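Junetar replacement filters — for the tall room units
Sold by Levatell, in stock, ships in 2 days

Fits the Junetar and the older Bruderov cabinet. Does NOT fit the Saarinen, different frame, please stop ordering it for that one. Two layers, pleated paper plus carbon. Pull the old one straight out, push new one in, arrow pointing at the fan. 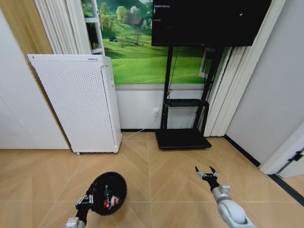 Tall white cabinet, perforated front. Set against the wall.

How long they last — depends on the house. Smokers, dogs, a busy road, figure 1000 hours. Otherwise closer to 2000. Reset the timer after every change, hold the button 5 seconds. People forget this then call us about the red light.
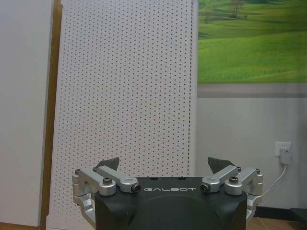
Dana's Corner Store Supply wrote in that the carbon layer smelled a bit sour the first day and was fine by the weekend, and that the vacuum brush gets the outer mesh clean enough to skip one change.

Vacuuming helps, yes. Never wash it. Water wrecks the paper and the glue lets go.
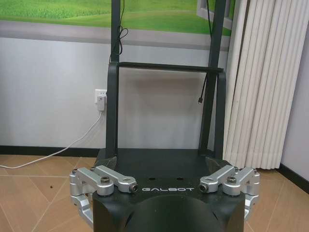 Storage next. Leave spares sealed in the bag, flat, not in the bathroom. Carbon starts working the minute the bag is open so dont open early. Write the install date on the frame in big, widely spaced capitals, like the GALBOT lettering, easy to read when you slide it out next Febuary.

Returns ok if the bag is still sealed. Opened ones we can't take back, sorry. Old filters go in

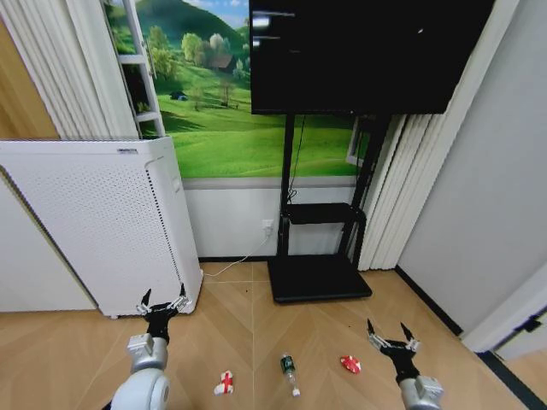 regular trash, bagged, no recycling. Bulk packs are back too, same filter, plain carton. Order by noon for same day packing.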